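The Last Good Egg Summer

By Duangjai Panyasiri
July 26, 2021

My grandmother kept her eggs in a bowl on the kitchen table, never in the refrigerator, and I grew up thinking that a table without a bowl of eggs on it was a table somebody had forgotten to finish. She would walk past, pick one up, turn it over, put it back, and go on with whatever she was telling you. So when the magazine asked me for a few pages on the farm stands out past Clillbridge, I knew before I got in the car that I would be writing about eggs, and that the peaches would have to wait for somebody else.

The Jiltorell place sits at the end of a gravel lane that takes longer than you expect (do not trust the mailbox, it belongs to the neighbors). They keep 215 hens there, most of them the rust-colored kind that lay a good plain brown egg, and on a warm morning you can hear them from the road. You pay into a coffee can. I bought two dozen, then went back for a third, and I drove home at the speed of a parade float with all three cartons belted into the passenger seat.

People ask me whether brown eggs taste better than white ones, and I have to tell them no, the color comes from the breed of the hen and has nothing to do with what is inside. What you taste is how fresh the egg is and what the hen has been eating. But I will admit I reach for the brown ones anyway, and I like them best in a plain white bowl, where you can see that no two of them are quite the same shade.

Now, a word about washing. An egg in its shell comes with a thin natural coating that helps keep it sound, and once you wash that off, the egg belongs in the refrigerator. Store eggs in this country have been washed, so keep them cold. If yours come from a stand, ask, and if you aren't sure, chill them too. My grandmother would be disappointed in me, but then she went through a bowl in a day.

For boiling, I have come around to older eggs, a week or so in the carton, which let go of their shells so much more kindly. I lower them into water that is already bubbling and give them 7 minutes for a yolk that is soft in the middle and set at the edges, then straight into a bowl of ice water while I make the toast! For scrambling I want them as fresh as I can get them, with butter, a low flame and a wooden spoon, and I will not be hurried.

And bring them out ahead of time if you are baking. I take out four for my Nistolier cake, set them in the bowl, cover the table in brown paper because I am a messy sifter, and by the time I've found the good pan they have lost their chill and will beat up nicely with the sugar. The pan is always in the last cupboard I try.
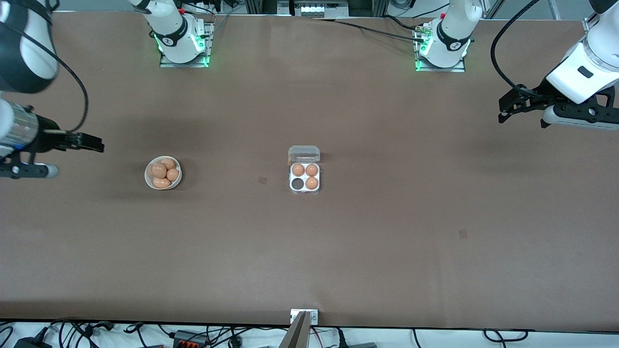
Ehlers writes that seven minutes is too long for a small egg straight from the stand, and that six will do it if the pot is kept at a proper boil.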